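Handheld gripper demos vs teleop, results after the first batch

ferb_mech
Posted Nov 30, 2020
We finished the first round at Ferbridge: 158 demos of wallet-to-tray, recorded with a gripper on each hand and no arm in the loop. Policy trained on both the head view and the gripper views. Dropping the head view hurt placement badly. Dropping the gripper views hurt the grasp. Setup below.

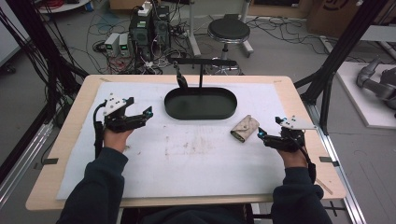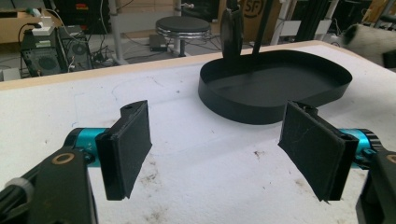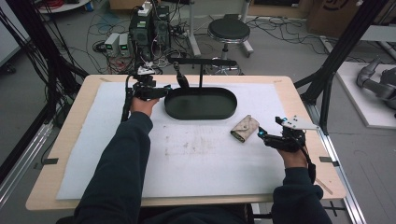 Next batch goes to 3,000 demos with more start positions. I'd like comments on the protocol before we commit to it in December.

tzavaras_lab
How are you syncing the streams? We had 4 frames of drift between head and wrist and it looked exactly like a bad grasp policy. Took us two weeks to find.

ferb_mech
Shared clock, checked at the start of every session. Drift is under one frame.

oldservo
I don't buy the head view result. The operator's head moves and a fixed camera on the robot won't. You may be learning where people look right before they let go.

ferb_mech
Possible. We do jitter the crop in training, but that won't remove it.

Achilleas Pappas
I disagree with oldservo. Head motion gave us better results than a fixed mount on the Lekwood set, 2,575 demos, same kind of pick and place. What worries me more is the one object. A folded wallet is forgiving. Try something stiff and flat before scaling up.

oldservo
Your Lekwood test robot had a moving neck. His might not.

Achilleas Pappas
Fair, it did pan and tilt.

ferb_mech
Ours is fixed. I'll run a split with the operator's head held still, same object, then swap in a stiff card case. Will post numbers for both in this thread.

tzavaras_lab
Log the head pose too if you can. Easy to throw out later.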